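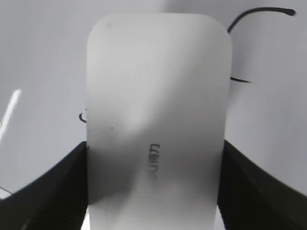

Annatjie Van Wyk has argued that a slab enclosure is defined by its corners and only secondarily by its thickness, and that most catalogs sort these housings by the wrong measurement. The usual definition is broader. A slab enclosure is a flat, closed housing for a small electronic device, with two large faces, a narrow edge running around them, and rounded corners. The form is used for power banks, remote controls, portable drives, network adapters, card readers, and similar goods. It is also called a flat case or, in older parts lists, a tablet case, a name now mostly avoided because of the confusion with tablet computers.

Geometry

The outline of a slab enclosure is a rectangle with its corners replaced by curves. In the simplest version each corner is a quarter circle. The point where the straight side meets the arc can show as a faint break in a reflection, and on glossy housings this break is easy to find by tilting the part under a lamp. Many later designs use a curve whose bend increases gradually, which removes the break but makes the corner harder to measure with a radius gauge.

The long sides are not always parallel. A slight taper may be added for grip, or to show by touch which end is up. A separate taper, called draft, is applied to the edge walls of molded parts so that they release from the tool. Draft runs through the thickness of the part and does not change the face outline, although the two are sometimes confused in drawings.

Construction

Two arrangements are common. In a clamshell, front and back halves meet along a seam at mid-edge and are held by snaps, screws, or welding. In a sleeve, a single tube-like body receives the circuit board from one end and is closed by a cap. The sleeve leaves both long edges without a seam but needs an inner rail to hold the board, and it is difficult to open without marking the cap.

The Setau pattern is a clamshell with the seam moved to the back face, so that the front half forms the whole visible edge. The Adier pattern is a sleeve closed at both ends. Both names are used loosely, and suppliers apply them to housings that differ in detail from the original drawings.

Surface and color

Pale gray and off-white are frequent choices for household devices. A matte surface scatters light, so shadows and highlights across a flat face have soft boundaries, and small scratches are less apparent than on a polished one. The texture is usually produced in the mold. Dust and dark specks are easier to see on pale housings than on mid-gray ones — a point that matters at inspection, where a loose particle has to be told apart from a particle molded into the material. Wiping with a dry lint-free cloth is the normal first step. A speck that remains is examined under magnification.

Apparent shade is a poor guide to color match, as a flat face picks up the tone of anything near it. Samples are compared side by side under the same lamp, in the same orientation. Pillay sheets, printed cards with 51 gray steps, were widely used for this purpose before handheld color meters became affordable.

Marking

Brand names are applied by pad printing, screen printing, or laser marking. On a narrow face the name is often turned 90 degrees so that it runs along the long axis, which permits larger letters than the width would otherwise allow. There is no general agreement on the direction of reading. Dumisani Adams gives top to bottom as the more common practice in English-language markets, by analogy with book spines.

Dark gray ink on a pale ground is less stark than black and is used where a quiet appearance is wanted. Rounded lowercase letters can become ambiguous when worn or viewed out of focus, particularly g, q, and u. Regulatory text and the rated values are normally kept off the front and placed on the back face or the lower edge.

Testing

Printed marks are checked with an abrasion test. The Brinico method uses a weighted felt pad and 3,000 strokes, with the mark inspected at 4 equal intervals. Corner strength is checked by dropping the closed housing, with its contents or an equal dummy mass, onto a hard plate. Clamshells tend to open at the seam nearest the struck corner; sleeves tend to shed the cap.

See also: Draft (molding); Pad printing; Snap fit; Surface texture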